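## 3. How supporters spoke about players who had been criticised 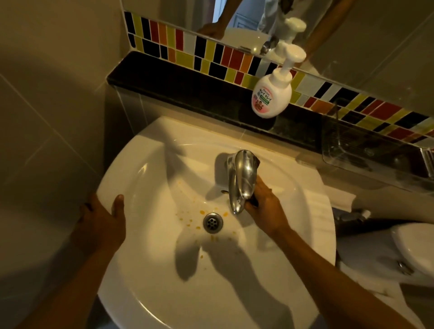 We turn now from the counting of messages to the rather harder business of reading them. In the previous section we set out how the 3374 posts were gathered from the two supporters' forums, one following Florkthorpe and the other following Hedstead, and how we settled on the 1181 that mentioned a player by name within a day of a match. What we would like to do here is to spend a little longer in the company of those posts, and to ask what happens to the talk about a footballer when he has been having a poor time of it and then, one evening, does something good.

It is easy to suppose that a goal wipes the slate clean. Managers like to say so after the match, and reporters like to write it down, and we must confess that when we began this work we half believed it ourselves. Wei's account of forgiveness in the stands, which has been a great help to us throughout, treats the goal as a kind of apology that the crowd accepts more or less on the spot. Our own reading leads us to something slower and a good deal more grudging (though often very funny, too).

### 3.1 The first evening

Take the Florkthorpe winger whom we shall call Player F. He had been taken off at half-time in a dreary home draw, and the forum had been unkind to him for the best part of a week. When he scored early in the next match, the praise that followed was plentiful, but a surprising amount of it came wrapped in a reminder. Posters wrote that he had "finally turned up", or that he "must have read this thread". One long-standing member offered the view that "even my gate swings the right way now and then". We coded such posts as *conditional praise*, and they made up the largest single group on the evening of the match.

Plain praise did appear, and we would not want to give a gloomier picture than the posts deserve. It tended to come later at night, once the people who had been at the ground were home again and had had their tea, and it was usually fuller and better argued. Those who had watched from the stand talked about his running, his tracking back and the way he had asked for the ball after losing it. Those who had followed from home talked mostly about the goal. As Figure 1 shows, the two kinds of post drift apart through the evening before meeting again the following morning.

**Figure 1.** *Share of posts coded as plain praise and conditional praise, by hour after the final whistle, Florkthorpe and Hedstead forums combined. The chart is printed with the coding tables in the appendix.*

### 3.2 The weeks that followed

The Hedstead case is a useful companion, partly on account of how different the player was. Player H was a centre-half in his thirties, well liked for years, whose mistakes in December had cost his side two matches. His winning header in the cup drew more than 200 replies in a single thread, and very few of them carried the sting we had found at Florkthorpe. Older supporters in particular wrote about him as one might about an uncle who has had a bad winter.

And yet the kindness did not last any longer than the unkindness had. By the third match after the header the old complaints about his turning speed were back, in much the same words and frequently from the same people. Sum-yee Kong, who coded the Hedstead posts and has sat through a good many wet afternoons at the ground herself, suggested to us that supporters keep two ledgers for every player, one for what he is and one for what he did last week. A goal is entered in the second and seldom troubles the first. We have found this a very handy way of thinking about the material, and we return to it in Section 5.

### 3.3 A word on the coding

All posts were sorted in Mestik, using the six categories given in the appendix. Sarcasm gave us the most trouble by a long way. A post reading simply "what a player" might be sincere at nine o'clock and quite the reverse at ten, and we could decide between the two only by reading back through the thread. Where the coders still disagreed after talking it over, the post was set aside as *unclear* and left out of the hourly shares.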